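Home | About | Research | Publications | Contact

About Nisislow

Nisislow is a research group working on manipulation learned from human demonstration. We started with teleoperation and moved to hand-held grippers in November, when the Branari study showed that operators worked faster without an arm between them and the object.

Our current method uses 2 hand-held grippers per operator. Each recorded episode is split at the moments of contact, and a policy is trained on the segments – grasp, transport, release – before they are joined again.

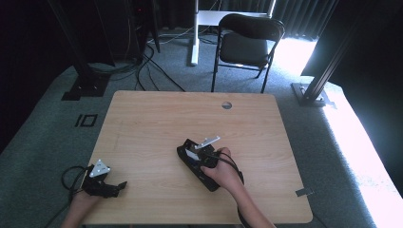
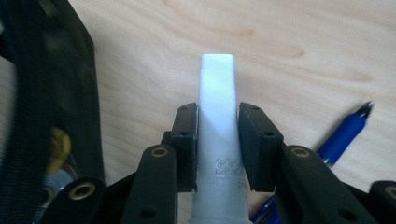

Splitting at contact reduced failed grasps on small household items from 19 to 5 in our fixed test set. The gain is smaller for soft packaging, where contact is harder to time from vision alone. We are now testing whether finger width can serve as a second signal.

Related
Branari: contact timing in two-handed tasks
Demirtaş gripper calibration notes
Voltano test set, version 2

Contact | © Nisislow | Back to top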